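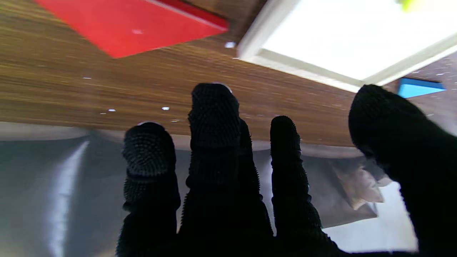
Svyatoslav Pylypenko asked whether the planner should keep replanning at every control tick once the fingers are close to the table edge.

30 October 2024. Replanning is now limited to every 140 ms.

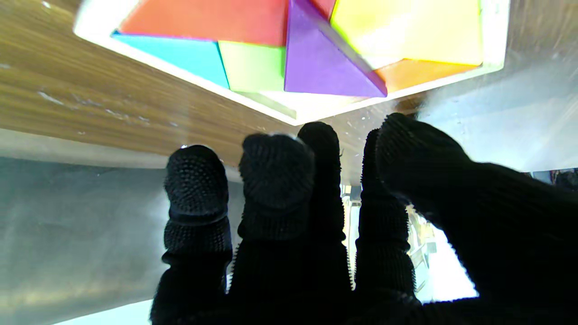
The Clelska segmentation module was reviewed next. Adjacent pieces are still merged at times – the purple triangle and the orange wedge beside it are to be labeled by hand. Threshold remains at 70.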